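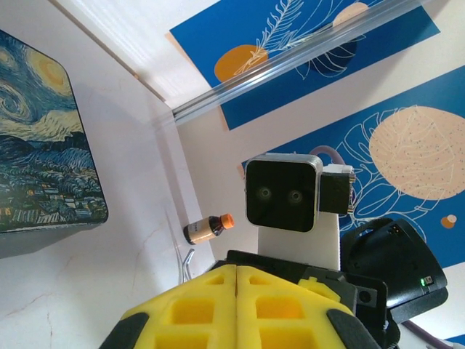

## Re: [mets-users] Planner stalls when the two grippers get close

Mutua Rugemalira wrote:

> We moved the two-arm cell to Mets 2.8 and now the planner gives up whenever both arms go for the middle of the table. One arm alone is fine. Log says "no valid start state" and nothing else. Is the collision margin too big, or is something wrong with our model?

Probably both. We had the same message on our cell at Flaltel. The default margin is 30 mm between any two links, and that includes the finger pads. Once the grippers meet in the middle, the start state already counts as a collision, so the planner never gets as far as a search.

The cables are a separate problem. Ours loop well above the upper links and are not in the model at all. I added a coarse capsule over each upper link to cover the loop. It costs some 14 ms per query, which we can live with.
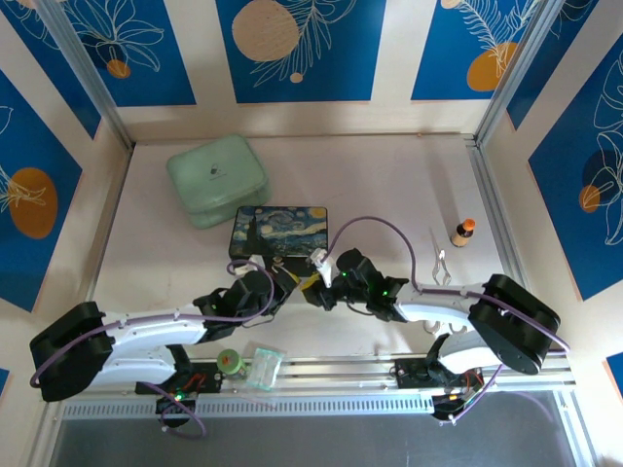
## What I changed

- Margin between the two grippers set to 8 mm. All other pairs stay at 30.
- Cable capsules checked against the other arm only, never against their own.
- Table objects loaded as boxes from the perception node. The small bottle with the orange cap comes in as a box too, slightly oversized.
- The Starry Night print is masked out of the feature matcher. It has so much texture that it was pulling matches away from everything else.

The pair margins go in `pairs.yaml`. If you set them in the launch file, 2.8 ignores them without a warning. I filed that against Nundilico, as the parser is theirs.
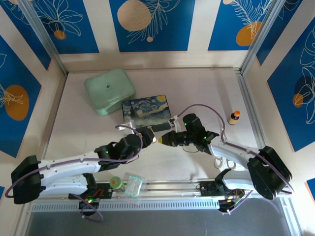 TOKIRTON, 03/01/2018

With those settings the planner accepts start states with the grippers almost touching. I have not tried it at full speed. Mutua, can you send your `pairs.yaml` and the part of the log just before the error? If your wrist frames are off by even a few millimeters, the smaller margin will not be safe, so please check the hand-eye calibration first.

The capsule patch is on the cable-loops branch. I would like to merge it in May if a second site can test it.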